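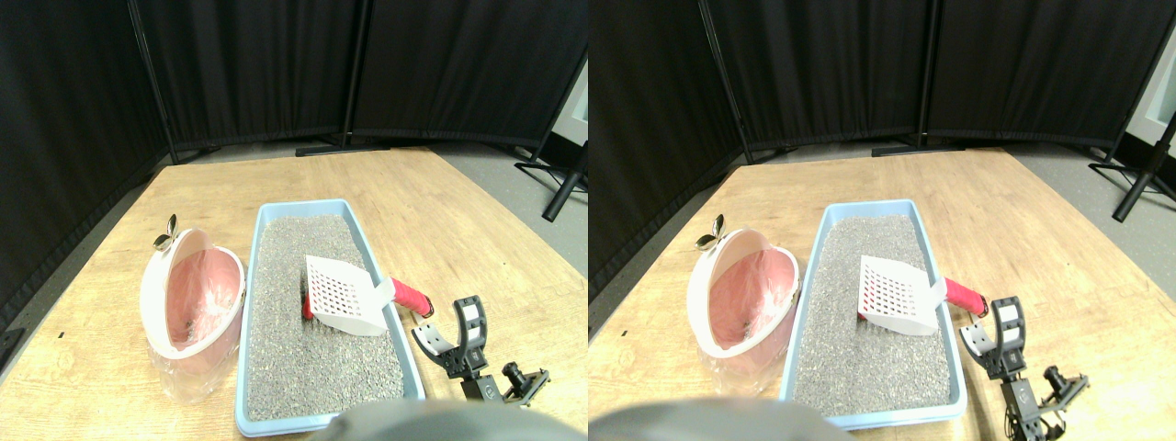
Perkwood Shelter Asks Foster Homes to Switch to Daily Litter Scooping

Posted 11/7/19 in Local News > Pets & Animals

Search this site Go

14 shares | 3 comments

The Perkwood cat shelter is asking all of its foster homes to scoop litter trays every day and to keep a lined waste bin beside each tray. The new guidelines went out this week to the 66 households that currently have cats or kittens from the shelter.

Until now, foster homes were told to clean trays "as needed." Kusum Dwivedi, who runs the foster program, said that wording was too loose.

"Some people scooped twice a day and some scooped on the weekend," she said. "Both of them thought they were doing what we asked."

Under the new guidelines, trays are to be scooped once in the morning for a single adult cat. Homes with a mother and kittens, or with more than two adults, are asked to do it again in the evening. Every tray should be emptied completely, washed with warm water and mild dish soap, dried and refilled every 7 days.

The shelter recommends a plain open tray with a raised rim and a slotted or perforated scoop that lets clean grains fall back through. Covered trays are still allowed, but Dwivedi said foster homes that use them tend to check them less often.

The bin is the main change. Many homes had been carrying waste through the house to a kitchen or garage trash can, and litter was ending up on floors and in carpets. A small bin with a plastic bag folded over the rim, set within arm's reach of the tray, cuts out that trip. The guidelines suggest clipping the bag to the rim so that it does not slide down when a heavy scoop goes in. Bags should be tied off and taken out to the trash daily, and at least two spare bags kept in the bottom of the bin.

Used litter should not be flushed, including brands sold as flushable. It should not go into garden compost either.

Devendra Bisht has fostered for the shelter for 8 years and tried the routine in May, when he had two litters of kittens in a spare bedroom. He said the cleaning itself takes him only a few minutes a tray.

"I used to put it off because I had to go and find everything," Bisht said. "Now the scoop hangs next to the tray and the bin is right there. I do it before I make coffee."

He also moved his trays off carpet and onto vinyl, and said he sweeps up much less than he did before. His one complaint is about depth. The guidelines call for two to three inches of litter, and he said young kittens dig most of it over the side. Dwivedi said homes with kittens under 10 weeks may use less.

Foster homes are also asked to look at what they are scooping. A cat that has stopped using the tray, is visiting it far more often than usual, or is straining should be reported to the shelter the same day. Male cats that are straining and passing little or no urine need to be seen by a vet right away, at any hour. The shelter's after-hours number is printed on the back page of the guidelines.

Anyone who is pregnant should have another member of the household do the scooping where possible. If that can't be arranged, the guidelines call for disposable gloves and thorough hand washing afterward.

The shelter has put together 100 starter kits for foster homes, each with a tray, a scoop, a small bin and a roll of bags. The kits are free to current foster homes and can be picked up at the front desk during regular hours. New homes will be given one when they collect their first cat. Litter is not included, but foster homes can still take a bag from the storeroom each time they come in for a vaccine appointment.

People who have adopted from the shelter and would like a copy of the guidelines can ask for one at the desk. Donations of unopened clay litter and small trash bags are being accepted at the side entrance. The shelter can't take used trays.

Filed under: Cats, Fostering, Perkwood

3 comments | Share this story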